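Mohit Bhatt fixes up old office desktops. Talked to him 23rd May, on the phone mostly, him chewing through lunch.

Soklow, his shop, takes in towers that companies are done with. Roughly 700 last year. Plenty get sold on, the rest go for parts.

"People think an old office PC is junk," he says. "It's the easiest thing in the world to work on. Side panel off, lay it down, everything's right in front of you."

First lot came from Nurnomby in April, two years back. He'd paid for 40 and got 139. "They wanted the storeroom back. I had towers in the hallway, towers in the bath."

What does he check first? The power supply. Then memory, then teh drive. He won't sell anything with the old drive still in it, wiped or not. "I don't want to be that guy."

Colored plastic is what he looks for – the blue bits on the old Dells, say. Clips, release tabs, handles.
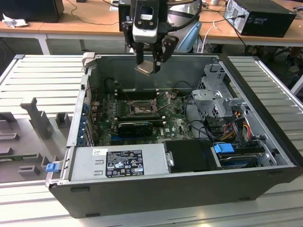 "Blue means you can put the screwdriver down, mostly. There's always one screw left, always." The socket is where he slows down. Bent pins, he says, have cost him more boards than anything else. "You lift the processor straight up. You don't slide it. I say it to every new person and then I say it agian."

Next is a bigger place over in Plisia, with an actual loading door. He's signed for it. Shelving first, then benches, then maybe a sign – he hasn't decided on the sign.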